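**Kitchen stuff — bowls, plates, the big table**

Quick one, running late with this issue. The dishes for the Grevbridge supper are coming together. White bowls first. Selvaraj Fakir wants them out before anything else, soup goes in them and soup is the whole point. Then plates. Then forks and spoons. We don't have a matching set and we're not buying one, so pink next to yellow is fine, steel next to white is fine.

Budget so far: 400 spent out of 1,140. Most of that was the Garard order. The other 2 boxes come from Onuoha, no date yet, will chase.

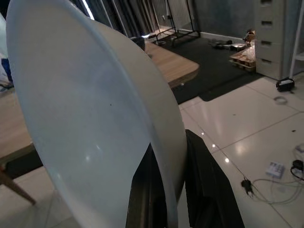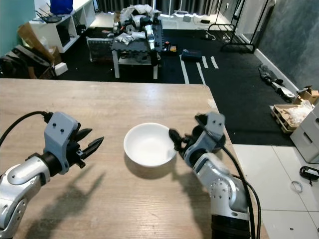
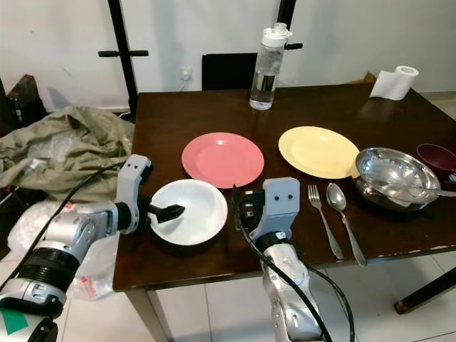
White bowl every time; pink and yellow plates in the last one.

Things still wanted:

- soup spoons, the deep kind
- dish towels — clean ones please, not the June ones
- a ladle. The Jalska ladle has gone missing agian
- 5 serving platters, any color

If you're dropping stuff off, stack plates with plates and keep bowls on top, paper between if they're nice ones. Name on the bottom in masking tape or you wont get it back. Cups go in last.

Dark tables: use a placemat, the finish scuffs. Light ones just need a wipe after.

Selvaraj has the list of who's bringing what. Tell him if you swap, he's redone it twice already. Anything chipped, leave it at home.

More on the menu next time — still arguing over the bread.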